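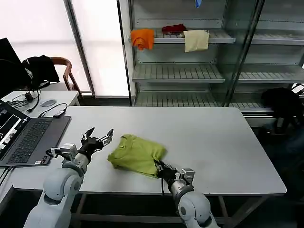
## Gatby compare deux mains robotiques pour la manipulation du textile

Le laboratoire Gatby, installé à Tarar, a terminé en août une première série d'essais sur la prise de vêtements avec deux bras. Le but était de savoir si une main à plusieurs doigts apporte un vrai avantage par rapport à la pince parallèle, que l'équipe utilisait jusqu'à présent pour tous ses travaux sur le tissu. Les résultats sont partagés, et le laboratoire le reconnaît sans difficulté.

La série comporte 734 prises enregistrées. Chaque prise commence de la même façon : un T-shirt est posé en tas au milieu de la table blanche, sans ordre particulier, et un des deux bras doit saisir un bord ou un coin du tissu. L'autre bras attend avec les doigts ouverts, puis il vient prendre un second point quand le premier est tenu. La prise est comptée comme réussie si le vêtement peut être soulevé et présenté entre les deux mains.

Deux modèles étaient comparés. Le premier est la pince parallèle de Drestside, simple et connue de l'équipe depuis longtemps. Le second est une main à plusieurs doigts de Sillov, noire, montée sur les mêmes bras blancs avec une pièce d'adaptation au poignet. Le contrôleur des bras n'a pas été changé entre les deux parties de l'essai, et la vitesse maximale est restée identique.

Sur les bords épais, comme le col ou l'ourlet du bas, la main de Sillov a donné de meilleurs résultats. Les doigts peuvent entourer le pli, et le tissu glisse moins au moment où le bras commence à tirer. Avec la pince de Drestside, la prise était souvent bonne au début, mais le bord partait pendant le soulèvement, surtout quand un coin restait coincé sous le reste du vêtement.

Sur le tissu bien à plat, la situation est inverse. La pince parallèle descend tout droit, touche la table et pince une petite quantité de matière. La main à plusieurs doigts demande une approche plus large. Elle pousse parfois le tissu devant elle avant de le saisir - l'équipe a dû réduire la vitesse de descente pour ces cas, après avoir repris les réglages une bonne partie du mois.

La question des câbles a aussi pris du temps. Celui de la main droite passe sous le poignet et descend devant la table. Pendant les premiers jours, il limitait la rotation du bras dans certaines positions, et 13 prises ont été retirées du calcul pour cette raison. Le laboratoire étudie maintenant un passage le long de l'avant-bras, mais il faut pour cela une fixation que Sillov ne fournit pas encore.

Un autre point concerne la couleur des vêtements. Une grande partie des essais a été faite avec un T-shirt vert-jaune, qui se détache très bien sur la table blanche. Les tissus de couleur crème sont plus difficiles à séparer du fond, en particulier le matin, quand la lumière arrive fortement par la fenêtre. L'équipe a prévu de refaire environ 100 prises avec des tissus clairs, pour vérifier que la différence entre les deux modèles vient bien de la main et pas de la perception.

Gatby n'a pas encore choisi. Pour le pliage, la préférence va à la main de Sillov, malgré un temps de réglage plus long. Pour le tri, où il faut seulement prendre une pièce et la déposer plus loin, la pince de Drestside reste suffisante et plus facile à entretenir. Une solution mixte, avec un modèle différent sur chaque bras, est aussi discutée - elle oblige cependant à décider à l'avance quel bras saisit en premier.

La prochaine série utilisera 4 types de vêtements, dont une chemise à boutons et un pantalon léger. Les mesures de la première partie seront mises à la disposition des laboratoires partenaires, avec les réglages du contrôleur et la liste des prises retirées. Les équipes qui souhaitent proposer un autre modèle de pince pour la comparaison peuvent s'adresser à l'accueil de Gatby, à Tarar.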